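夜里小腿抽筋，吃镁到底有没有用？说说我这个冬天的经过

版块：家常保健 > 睡眠与腿脚

楼主 半夜起来走走

各位好，在这个版块潜水很久了，头一回自己开帖，写得啰嗦的地方请大家多担待。

我今年二月开始夜里小腿抽筋，多半在后半夜，睡得正沉，左边小腿肚子忽然拧成一个疙瘩，疼得我直接坐起来抱着腿哼哼。老伴头几次吓得开灯找药，后来习惯了，翻个身替我把脚尖往上一扳，接着睡她的。抽完以后那块肉能酸一整天，下楼梯都要侧着身子。

问了一圈亲戚朋友，十个有八个让我补钙，剩下的让我补镁。我侄女在外地，给我寄了一瓶Burneck的镁片，说她们单位跑步的人都在吃。我吃了4个星期，前面没什么动静，后来抽筋的次数好像少了，可那阵子天气也暖和了，我又换了床厚一点的被子，所以到底是谁的功劳，我自己也说不清。

想请教大家几件事：吃镁的朋友，你们有没有感觉？早上吃还是睡前吃？跟降压药一起吃要不要紧？我平时吃一种降压药，吃了好些年了，一直挺稳。

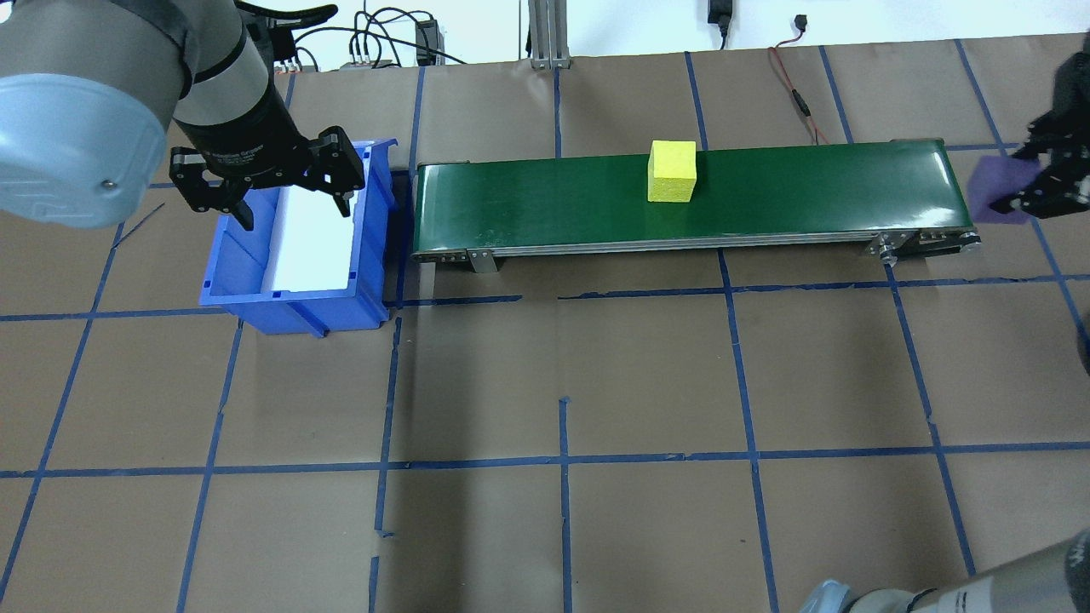
蓝色料盒，内衬白色

先谢谢各位了，我每天晚饭后都会上来看，回得慢请别见怪。

2楼 槐花饭

楼主抱抱！我太懂那个疼了，生老二之前那几个月我几乎天天抽，抽得我晚上都不敢伸懒腰（真的，一伸就来）。当时产检的大夫让我把晚饭后的散步捡起来，再就是睡前拉一拉小腿，镁也开过一小段时间。后来孩子生下来，自己就好了，所以我也没法告诉你是哪样起的作用。

不过我想说一句，你在吃降压药，这件事一定要先问开药的大夫，或者去药房窗口问一声药师。有的降压药带利尿，跑厕所多了，身体里的钾啊镁啊也会跟着变，抽筋说不定跟这个有点关系。你在网上问我们，我们再热心，也不知道你的化验单长什么样。把药盒带上，侄女寄的那瓶也带上，一起给人家看，最省事。

3楼 老秤砣

我来泼点冷水，楼主别生气。

我抽筋抽了好几年，镁吃过两种牌子，Burneck吃完换Andik，贵的便宜的都试了，没用。该抽还是抽，肚子倒是先闹起来了，一天跑好几趟厕所，后来停了药片肚子才消停。我女婿爱看这类文章，他跟我讲，专门给上年纪的人做过比较，吃镁的和吃安慰剂的，夜里抽筋的次数差得不多，孕妇那边的结果也是有的说好有的说不好。我听完心里就有数了，钱省下来买排骨。

楼主你自己也写了，天暖和了，被子也换了。抽筋这个东西本来就是一阵一阵的，过去了你就觉得是那瓶药的功劳，再来了你又觉得是吃得不够。

4楼 楼主 半夜起来走走

回3楼，哪能生气，说得在理，我本来就是拿不准才来问的。肚子的事我也有一点，头几天有些稀，我还以为是吃了隔夜的豆角。

回2楼，谢谢妹子，我已经跟家门口的社区医院挂了号，药盒都装袋子里了，挂在门把手上，省得出门忘记。

5楼 青石板街

我跟3楼的看法不太一样，也想多说几句，大家当聊天看。

我承认拿一群人来比，平均下来看不出多大差别，可是这一群人里头，有的人本来就不缺镁，你再给他补，当然没有动静。我那时候胃不好，长期吃抑酸的药，查出来血镁偏低，大夫让补，补上去以后抽筋确实松快多了。所以关键在于你缺不缺。缺的人补了舒服，不缺的人补了拉肚子，3楼大哥会不会就是后一种？

另外镁片也分好多种，氧化镁便宜，容易闹肚子，有些别的形式据说温和些，我自己吃的是Gethin的，随饭吃，肠胃还能接受。当然这只是我个人的感受，不给谁打广告。

还有一条要紧的：肾不好的人不要自己买镁来吃。我婆婆肾功能差，她的大夫特意交代过，连含镁的通便药都得先问他。这一条希望大家转给家里老人。

6楼 老秤砣

5楼这话我一半同意一半不同意。同意的是先查再补。不同意的是，你去问问身边吃镁的人，有几个是查过的？都是听人说好就买。我也查过血，大夫说都在正常范围里，可他也讲了，血里的镁正常，不代表身上别处一定够。你看，这么一来又说不清了，卖药片的最喜欢说不清。

7楼 Miłosz Adamczyk

大家好，我是波兰人，在这边教了很多年书，中文写得不好请包涵。我太太是中国人，这个论坛是她介绍给我的。

我踢业余足球，以前经常夜里抽筋，特别是比赛之后的晚上。我们国家的老人也很相信镁，我祖母家里的厨房永远有一瓶，感冒也吃，心情不好也吃。我吃过，没有注意到变化。对我有帮助的是拉伸，我把我做的方法写下来，都很简单，不用买东西。

一、面对墙站着，手扶墙，一条腿在前面弯，一条腿在后面伸直，后脚跟踩住地，身体慢慢向前，直到小腿后面有拉的感觉。停一会儿，换另一条腿。我刷牙以后做，这样不会忘记。

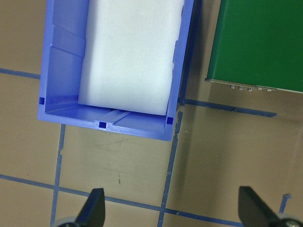

二、坐在床上，腿伸直，用毛巾套住脚掌，两只手轻轻往自己的方向拉。膝盖不要弯，也不要用力过猛，我有一次太用力，第二天更疼。

三、被子的脚那一头不要塞得太紧。被子压着脚，脚尖一直向下，小腿就是缩短的样子，我太太发现的，她把床尾的被子松开以后，我的情况好了一点。

四、真的抽起来的时候，脚尖往上勾，手按住肌肉慢慢揉，或者站起来，把脚跟踩到地上。

我做了18天以后开始感觉不同，不过这只是我一个人，也可能是赛季结束了，我跑得少了。

8楼 槐花饭

Miłosz老师中文比我家那口子写得通顺多了！松被子这一条我要记下来，我妈就爱把床尾掖得死紧，说是防风，脚伸进去跟装信封一样。

9楼 药房小陆

各位叔叔阿姨好，我在药房站柜台，看到这个帖子忍不住上来补充一点，只说常识，具体到个人的情况还是要面对面问。

夜里抽筋的原因很多，走路站得多了、水喝少了、怀孕、某些药，还有不少人根本找不到原因。柜台上来买镁的，我一般先问在吃什么药。有些抗生素和骨质疏松的药，跟镁放在一起吃会影响吸收，需要错开时间，错开多久每种药不一样，请看说明书或者问给你配药的人。甲状腺的药也是这样，别一把全倒进嘴里。

还有人来问奎宁。这个以前是有人拿来治抽筋的，可是它的不良反应可能很严重，千万别自己找来吃，家里翻出以前剩下的也不要吃。

如果是一条腿肿、发红、发热，按着疼，或者走一段路小腿就疼，歇一歇才好，那就不要当普通抽筋处理，早点去医院看。腿没力气、发麻也一样。

10楼 楼主 半夜起来走走

谢谢小陆，也谢谢Miłosz老师，我把几条都抄在日历背面了。回头看过大夫再来跟大家汇报。

11楼 豆腐要老的

插个嘴，有没有人试过喷的那种镁油？我同事推荐的，牌子叫Tellent，说喷在小腿上揉一揉就行，不经过肠胃，不闹肚子。我买了一瓶，涂上去有点刺痒，黏糊糊的沾裤子，但是揉完腿确实挺舒服的。

12楼 青石板街

楼上，我觉得舒服多半是揉的。皮肤能吸收多少镁，我看过的说法都不太乐观。你要是喜欢，当成按摩前的润滑也没什么不好，只是别指望它补进去多少，破了皮的地方别喷。

13楼 豆腐要老的

那我还是用掉吧，买都买了哈哈。不过听你这么说，用完就改擦我妈给的润肤露，味道还好闻些。

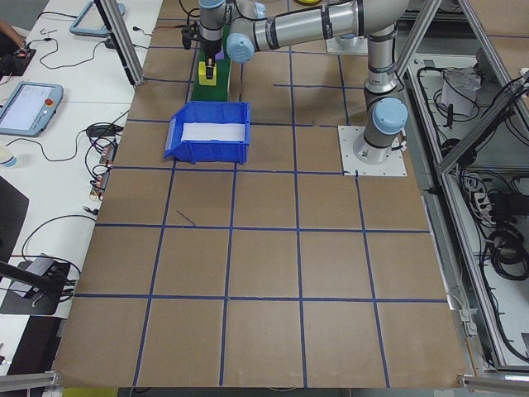
本帖最后由 豆腐要老的 于 2022年5月7日 编辑

补充一句，上面那瓶我给我妈也喷过，她说刺得慌，洗掉了，第二次怎么也不肯再试。皮肤敏感的朋友还是先在胳膊上点一小块看看，别像我似的一上来两条腿全喷满。还有，喷完别马上穿丝袜，粘得难受，这个教训我可以写一整页。

14楼 老秤砣

看你们说得热闹，我再讲讲我现在的办法，免得大家以为我光会拆台。

我现在就是晚饭后出去走一圈，走到河边那个修车铺再折回来，路上跟人下盘棋，输了就早点回。睡前用热水袋焐一会儿小腿（套个布套，别烫着，我们这个年纪腿上的感觉迟钝），白天水杯放在手边，想起来就喝两口。抽筋还是会来，比以前少。你要问我是哪一样管用，我也不知道，反正没有一样要花钱。

还有腌黄瓜水，我女婿说运动员抽筋了喝那个。我喝过一回，酸得我一激灵，腿疼倒是忘了，牙倒了半宿。

15楼 槐花饭

大哥你这个牙倒了半宿笑得我孩子过来问我看什么呢。不过血压高的朋友别学啊，那个水可咸了。

16楼 楼主 半夜起来走走

来汇报了，前两天家里来客人，拖到今天才坐下来慢慢打字。

社区医院的大夫姓什么我没记住，很年轻的一个姑娘，特别有耐心，把我那几盒药一样一样看过去。她说我吃的降压药里有利尿的成分，这个不能自己停，停了血压上去更麻烦，但是可以抽血看看电解质和肾功能，看完再说要不要调整。镁片她让我先放一放，等结果出来，一是免得混在一起看不明白，二是我肚子也确实不太舒服。
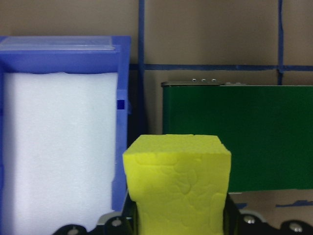
她又问我白天喝多少水，我说怕起夜，过了中午就不怎么喝了。她就笑，说她奶奶也是这样。让我把水挪到上午和下午喝，临睡前少喝一点就行，不要一下午都干着。她还看了我的鞋，说鞋底磨偏了，该换一双，我回来跟老伴一讲，老伴说她去年就讲过，我没听。（这个我认。）

拉伸我照着Miłosz老师的一和二在做，扶墙那个刚开始站不稳，现在好多了。床尾的被子也松开了，头一晚脚露在外面冻醒，后来我把被子往下拽一拽，两头都顾到。这几天抽过一回，很轻，我自己把脚尖勾起来就过去了，没惊动老伴。

3楼大哥和5楼妹子说的我都听进去了，你们两位一个说没用，一个说缺了才有用，我回来想想，跟大夫讲的倒也对得上。

17楼 老秤砣

行，楼主是个听劝的人。鞋赶紧换，别等你老伴再说一年。

18楼 青石板街

楼主化验结果出来要是愿意的话，来说一声，我也想知道。要是镁真低了，让大夫给你定吃多少、吃多久，别照着瓶子上的来，各家片子大小差得远，我那瓶和我姐那瓶放一起看，标的都不是一个算法，有的写的是整个化合物的重量，有的写的是镁本身的重量，我戴着老花镜对了半天。

19楼 药房小陆

楼上说的这个很重要，看标签的时候找“镁”或者“元素镁”后面的那个数。拿不准就拍下来，带到柜台让我们看，不买东西也可以问的。

20楼 楼主 半夜起来走走

好，下周去拿化验单，到时候我接着在这个帖子里写。鞋已经买了，老伴挑的颜色，有点亮，穿两天也就看惯了。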